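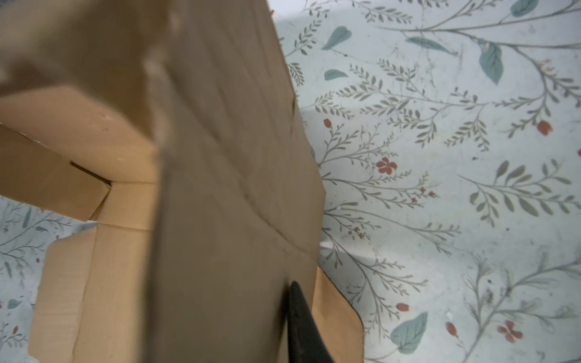 Moving House with Stitell: Your Questions

How early should I start packing?

Three weeks out if you can manage it. Start with the stuff you won't miss: winter coats in September, the good platters, books you've already read. It feels great to see one shelf done, and it makes the next one easier!

Where do I get boxes?

We lend out bundles of 23, in mixed sizes, and we love seeing them go around again. Ring Declan Lenihan at the Neketti Street depot and he'll set a bundle aside for you. Supermarkets are worth a try too – go early in the morning, before the crushing starts.

How should I store boxes until I need them?

Keep them flat and dry, off bare concrete, which draws damp up into the bottom layer. A garage is fine if you put an old rug or some pallets down first. A brown box flattened out on a leafy floor mat, like this one, takes up next to no height, so a whole bundle will slide under a bed.
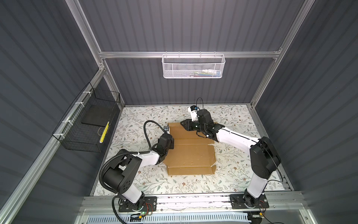

Boxes stored low are also easy to forget, and we get calls every month from people who packed a kitchen into shopping bags with a full bundle under the spare bed. A flattened box spread out on the floor, the way it is on that leaf-print mat, is easy to check over before you tape it up. Soft corners? Use it for pillows and doonas.

How heavy is too heavy?

If you can't lift it comfortably from a squat, take something out. Books go in small boxes, always. Linen and lampshades can have the big ones.

What about all the little things on benches and desks?

Our favourite part! Pack them by where they'll live next, and keep one tub for the first night: kettle, chargers, toothbrushes, medicines, toilet paper.
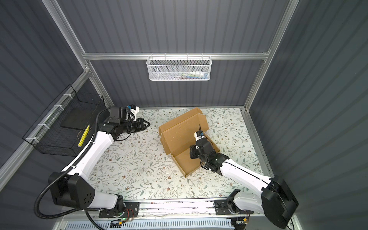 Label the tub on the lid and on two sides, and carry it in your own car. The same goes for passports and anything from Nic Giolla Removals with your signature on it.

Do you take boxes back?

Yes, please! Flatten them, peel off the loose tape and drop them in the Trollix cage behind the depot at any hour. The gate code is 2666. Last year 385 households brought theirs back – thank you, all of you.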